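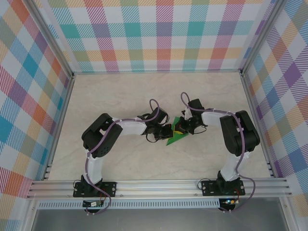

Gremis two-arm bench kit, reviewed by Sanaa Tazi
June 2020

I bought the Gremis to find out whether a pair of small arms could take over any of the fiddly jobs in our workshop. We pack craft sets, so most of the day goes on picking up thin things and putting them somewhere else. Felt shapes, card, little bits of trim. It is dull work and I would gladly hand it over.

Assembly took two evenings. Both arms bolt to one rail at the front of the bench, and the bolts are easy to get at. The cable ties supplied are small but they hold. The manual skips from fixing the base plates to testing the grippers with nothing in between, so allow time for that.

Flat pieces are the hard part. Anything with a bit of height, such as a cotton reel or a small box, the arms manage well enough. A thin shape lying on the table is another matter. The fingers have to come in low at the edge, and if they are slightly out they push the piece along. Having a second arm to steady the other side helps a lot, and I would not bother with a single arm for this sort of job.

I ran a test of 30 pieces and 7 had to be put right by hand. Rafail Lambrakis, who packs beside me, did the same 30 and was back at his own bench before the arms were halfway.

Folding I gave up on. Sorting by colour was fine but slow.

Good points: solid rail, spare fingers in the box, quiet enough to talk over.
Bad points: poor manual, short power lead, slow on anything flat.

For a full order of 1000 sets I would still use people. I am keeping the kit for sorting, and will try it on packing again in October.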